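4.2 Where things go on a board

Our account of the board starts with its edges, which earlier work has mostly ignored (Figure 4).

Figure 4. The white board laid flat on the black table, set as a tall rectangle, with blue pieces and the smaller raised white plates.
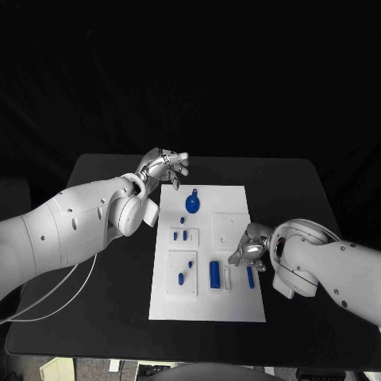
Leandro Sepúlveda, commenting on a draft of this section, objected that a board has no top until somebody decides where to stand, and that we had used the word eleven times before admitting as much. The objection is fair and we adopt it. In what follows, "top" means the short side furthest from the person laying out the pieces, "foot" means the short side nearest, and "upright" means that the long sides run away from that person. A board turned through a quarter is called "broad". Readers who find this pedantic are invited to try coding layouts for a fortnight without it.

The distinction matters more than we expected. When the study was planned we treated orientation as a nuisance to be fixed once and forgotten. The first pilot at the Olivares workshop left it open by accident: the instruction sheet said "place the board in front of you" and went no further. Participants turned it whichever way they pleased, and several turned it again halfway through, pieces and all. We kept the upright setting for the main study for the unglamorous reason that it left room on both sides for elbows.

Materials. The board is white and the tabletop is black. This combination was chosen late, after a white board on a pale bench had produced a set of photographs in which the limits of the board were a matter of opinion. On the black table its outline is not in dispute. The blue of the pieces serves the same purpose one level down, and we recommend it to anyone whose coders have begun to squint. The raised plates are another matter. They are white on white, and we retained them in that colour precisely because we wanted some features of the board to be quieter than others. Whether a plate is noticed as a place, or merely as a bump, was one of our questions.

Genard supplied a second version of the board with no plates at all, used only in the comparison reported in Section 4.4. It was disliked. Participants described it as "unfinished" and in one case as "rude", although they had no difficulty using it.

Coding. Each finished layout was photographed from overhead and coded on the Ziseo sheet, which records for every piece its nearest edge, its nearest neighbour and whether it rests on or beside a plate. We collected 1038 layouts. Of these, 915 could be coded in full. The remainder were lost to the usual causes: a nudged table, a sleeve, a photograph of the ceiling. A further limitation is that the Ziseo sheet was drawn up for place settings and still contains a column headed "napkin". We left it in, and it is empty throughout.

Coders worked separately and then met to argue. Agreement was high for edges and neighbours and poor for "beside a plate", a phrase that sounds clear until two people have to apply it to the same gap. Hipólito Navarrete settled the matter by proposing that a piece be called beside a plate if a third piece of the same kind could not be slid between them. The rule is arbitrary. It is also quick, and the arguments stopped.

First placement. In 543 of the fully coded layouts the first piece went down near a corner. We had predicted the middle, on the strength of a long tradition of writing about centres, focal points and balance, and were wrong. Corners are evidently where people begin when they have not yet decided what they are doing. A corner commits one to very little. It has two edges to line up against, it leaves the rest of the surface free, and it gives an impression of method to anyone who happens to be looking.

The far corners were preferred to the near ones. Several participants explained this by saying that they did not want to reach over pieces they had already put down, a sound policy that most of them then abandoned by the fourth or fifth piece. Reaching over was common, and so was the small backward correction that follows it, in which a piece that has been brushed by the wrist is restored to a position slightly different from its original one. We had no category for these corrections at first. They now have their own column, next to the napkin.

Plates as places. The plates attracted pieces, but unevenly. Participants who used a plate early tended to go on using plates until they ran out, and then treated the open board as overflow. Participants who began on the open board often went the whole session without putting anything on a plate, and some, when asked afterwards, said that they had taken the plates to belong to somebody else's task. We find this answer more interesting than the rest of the interview material put together. A slight rise in the surface was enough to suggest ownership.

In 68 layouts the pieces were arranged so as to avoid the plates altogether, with a clear margin kept round each one. These were among the tidiest in the collection. They look like car parks laid out by someone who is very fond of trees.

Tidiness and its timing. Earlier studies, including our own, have treated tidying as a phase that comes after placing. The sequence photographs do not support this. Straightening went on throughout, in short bursts, and was often directed at pieces that were already straight. It was most frequent just before a difficult decision and just after one. One participant squared up the same two pieces so many times that the coder, a patient man, wrote "enough" in the margin. We now think of straightening as a way of having busy hands while the eyes are occupied elsewhere, and we would be wary of any measure that takes it as evidence of care.

The table itself played a part here. Its corners are slightly rounded, and so offer poor guidance to anyone trying to line a board up with them. Participants who began by squaring the board to the table's edge took longer over it than those who simply put it down somewhere near the middle, and their layouts were no more regular for the trouble. Two of them apologised to the board.

Comparison with the Flultell scheme. The Flultell scheme, which most readers will know from the literature on kitchen drawers, sorts layouts into "rowed", "clustered" and "scattered". Applied to our material it works tolerably for the first two and breaks down on the third. Nearly everything we would want to call scattered turned out on inspection to follow some rule that its author could state without hesitation: pieces placed so that none pointed at another, pieces placed in the order they came out of the box, pieces placed "as they would be at home". We therefore replace "scattered" with "privately ordered", and accept that the term will be misused.

A word on what these results cannot show. The board is small beside a worktop or a workshop bench, the pieces are light, and nothing of consequence depended on where they ended up. A person setting out instruments before an operation would presumably behave otherwise, and one hopes so. Nor can we say how far the preference for corners survives on a board without corners. Genard has promised us a round one for November. Sepúlveda has already asked where its top will be.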